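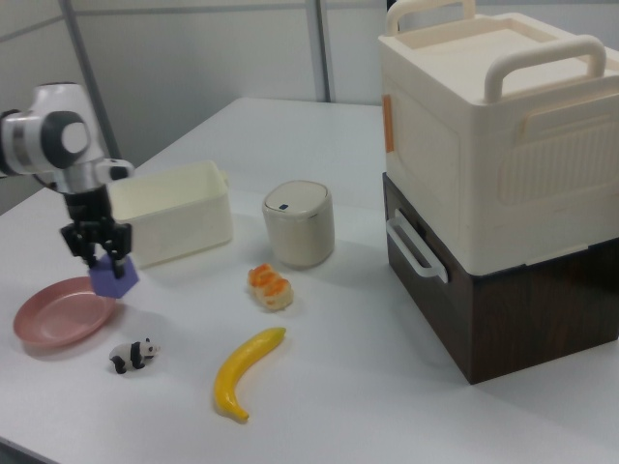
Play corner and toy cupboard — notes from the August meeting

Budthorpe family room. Started 11, finished later than we said. Notes typed up fast, sorry for spelling.

1. Last time's notes

Agreed. One correction, the shelf quote was 138 dollars, not 183. Fixed in the file copy.

2. The white table

Staying where it is. Long talk about moving it under the window, dropped — blocks the radiator and the door to the yard. Legs to be checked for wobble before the fall session starts.

Request from the Esus group (Thursday name is gone, they are just Esus now) to keep the tabletop for small play only. No paint, no glue. Agreed. Paint goes to the long bench.

3. Small toys

Sorting. What we have now is a mix of pretend food, animals and blocks and it all ends up in one heap by noon. Proposal was one bin per kind. Counterproposal, one bin per table and let the kids sort. Went back and forth. Settled on:

Pretend food together. Banana, the bread roll with the orange top, whatever else turns up in the cupboard.
Animals together. Panda goes here, even though the little ones keep feeding it.
Blocks and cubes together, purple one included. Ask the Hirnier room if they have the rest of that set.
Plates stay out on the table. The pink one is popular and we would like more the same, any color.

Sorting game idea from the parents' side: put a few things out, child picks what goes on the plate and what goes in the bin. Easy to set up, easy to clear. Try it for a month and report back.

Anything small enough to swallow comes out of the under-threes box. This was agreed last year and not done. To be done this time.

4. Bins and boxes

Open bin is good, kids can see in and reach in. Want more of the same type. Lids are a pain and get lost.

The little canister with the lid — is it a toy or is it for trash? Both answers given. Decision: it is a toy, it goes with the play house things, and no real trash in it please. Tissues go in the big can by the sink.

Labels. Picture labels, no words, on the front of each bin. Ekanayake Print will do a sheet of 20 for us at cost. Need drawings first, simple ones.
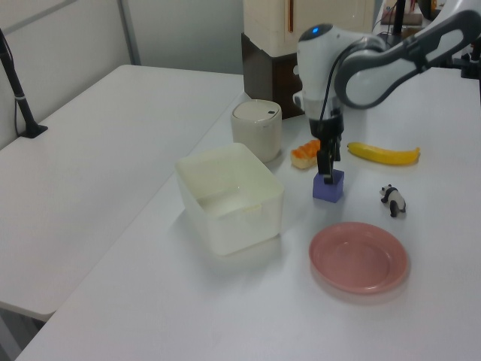
Size of labels left open, depends on the bins we end up with. Should be wipeable. Tape over paper came off in a week last time.

5. Cleaning

Plastic toys washed once a week, warm soapy water, air dry on the rack. Check seams for gunk. Soft toys go home in a bag with whoever is on the rota. Table wiped after every session and not just at the end of the day.

Rota has gaps in the second half of the month. Sheet is on the door, please sign up.

6. Money

500 in the toy fund. Shelf comes out of that if we go ahead. Rest for bins, plates and labels. No new big items untill the cupboard has been gone through properly.

Shelf vote: yes, one against (too deep, kids will climb it). To be screwed to the wall.

7. Other

Hirnier room wants to borrow the play food for their store week. OK, as long as it comes back in one bag with a list.
Cupboard key is missing again. Spare is in the office, second drawer.
Coffee running low.

To do before next time
Check table legs
Under-threes box
Drawings for labels, then send to Ekanayake
Ask Hirnier re cubes
Order shelf
Price up bins adn plates

Next meeting same room, same time. Bring the rota.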